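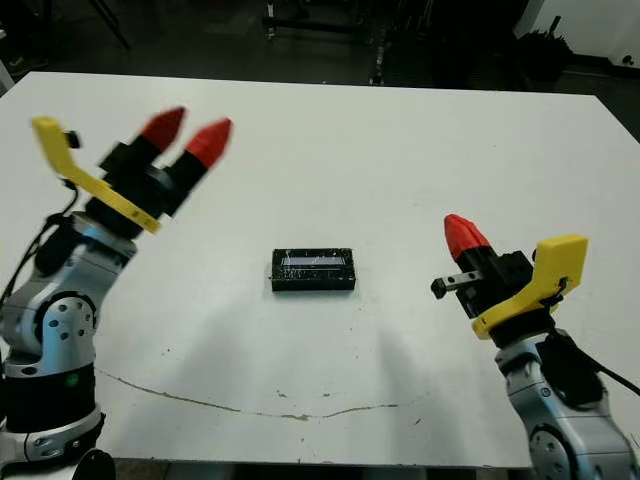

Small black things should be banned from white tables. Or the other way round, I can't decide. Chargers, adapters, little covers off the back of something — every household I know owns a drawer of them and not one person in the house can say what they go to. My sister-in-law in Flirkton cleared hers out last June. Took a whole Wednesday. What finally worked was putting one item at a time in the middle of a bare table, like the small black box in the middle of that white one, and making a decision before the next came out. Slow. Dull. Works.

Because the drawer protects them. In the drawer it's all one lump, and a lump is easy to keep. Alone on a white top a thing has to explain itself. I did mine the same way, 106 pieces, and 23 stayed. The rest I coudn't name, or could name but hadn't owned the parent object for years. Goodbye, Zedero radio charger. 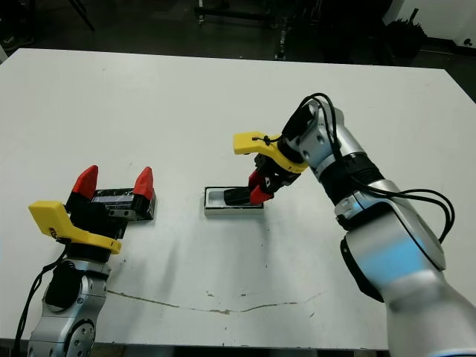
And get a tray. A shallow one with a rim. Not a deep bin, a deep bin is just the drawer again with better manners. The tray is for keepers and when it's full you stop and label. I gave myself 20 minutes a go, went over every time.

People tell me this is fussy. Throw the lot out, they say, buy another if you need it. Fine — until the part is five dollars and the shipping is more, or Ullis quit making it, which they did. I'd rather keep the right 23 than rebuy them one by one in a bad mood.

So, black plastic on white, good light, one thing at a time. Makers could help too. Print the name on the part! Goodall used to, on every last cap and cover. Then they stopped, and teh drawers filled up.
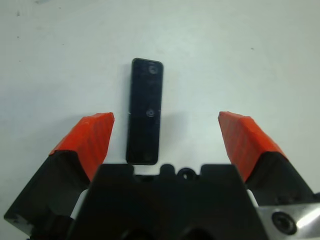

Black, rounded corners, two small holes. Keep or toss?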